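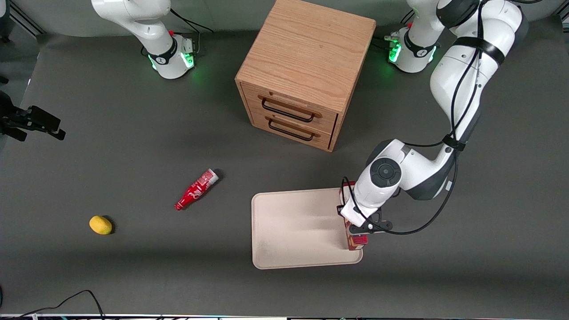
Tray at the front, drawer cabinet behind it. The small red box is at the right-hand end of the tray.

Sorting small boxed things: tray on the table or everything in the drawers?
Posted in Home Storage, Nurkdale Neighbours Help

Asger Gunnlaugsson
I have a dark grey table along one wall, 1650 mm long, which gets used for sorting and putting away all the small packets that come into the house. Spare fuses, plasters, batteries, refills, that sort of thing. On it I keep a flat plastic tray with rounded corners and a two-drawer oak cabinet from Garkby. The cabinet is a cube and takes up more of the table than I expected when I ordered it.

The plan was that anything new goes on the tray first, then into a drawer on Monday evening. In practice the tray fills up and the drawers end up with whatever fits. The upper drawer is 63 mm deep inside, so a lot of boxes won't stand up in it and have to go in flat. Once they are flat I can't read the ends, and I buy the same thing twice.

I have three questions.

Is it better to keep the boxes, or take things out and throw the packaging away?

Does the tray belong in front of the cabinet or next to it? In front means moving it whenever I want the lower drawer fully open.

How do people stop bits of paper and label from collecting on the table? It is a dark matt surface and every scrap shows.

I'd like to avoid buying another unit. The cabinet cost 75 and I'd want to get some use out of it first. 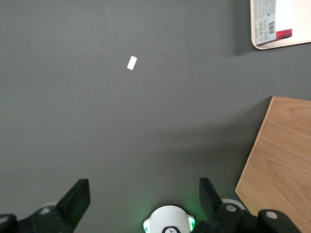

Near corner of the tray with a packaging label on it, the edge of the wooden board, and a small white piece on the table.

Added later: I should also have said that there is a wooden board on the table. I use it for cutting tape and opening parcels, so it needs to stay within reach. The tray has to fit in with that as well.

marren_t
Keep the boxes for anything with a use-by date or a dose on it. Plasters don't matter much, but medicines and batteries should stay in their own packaging, with the leaflet if there is one. Everything else can come out.

For the shallow drawer, lay the boxes flat but with the printed end facing up towards you if they have one, or write on the top face with a marker. Two or three letters will do. I have "AA", "FUS" and "PLS" in mine. It takes a few minutes and you don't need to buy dividers. If you do want dividers, cut down a cereal packet and fold it into strips a bit lower than the drawer. Leave enough clearance at the top or they catch on the frame.

Put the tall boxes in the lower drawer, standing up, ends to the top. Measure it before you start. I assumed mine was the same depth as the upper one and it was deeper by a fair amount.

As for the tray, put it beside the cabinet on the side of your working hand. Anything in front of a drawer becomes a reason for not opening the drawer.

Nils at Plistel Road
Get rid of the tray. It's only somewhere to leave things. I had one for years and the bottom layer never moved. If a thing comes in, open the drawer and put it in.

Wipe the table with a damp cloth for the bits.

J. Thoroddsen
I don't agree about getting rid of it. A tray is useful if you can pick it up and carry it, and with a raised rim nothing slides off on the way. I take mine round the house once a week and drop things off where they are used. Half of what I used to keep in drawers now lives in the bathroom or by the meter cupboard.

Turn the cabinet so that the drawers face where you stand, and check both open fully before you decide on a place for anything else. Then the board, then the tray in what is left. With 1650 mm you should manage all three in a row, unless the board is a very long one.

On the scraps, a dry microfibre cloth worked better for me than a damp one. Damp paper sticks to a matt surface and leaves fibres behind. For labels that have left glue, a little cooking oil on kitchen roll, wait ten minutes, then washing-up liquid and water. Try it in a corner first if you don't know what the top is finished with. I also keep a jam jar on the table for backing paper and torn corners and empty it when it's full.

Asger Gunnlaugsson
Thanks all. The tray is staying for now but it's moving to the right of the cabinet. I measured the lower drawer and the battery boxes will stand up in it with the ends showing. I'll try the marker on the flat ones. Still undecided about the jar.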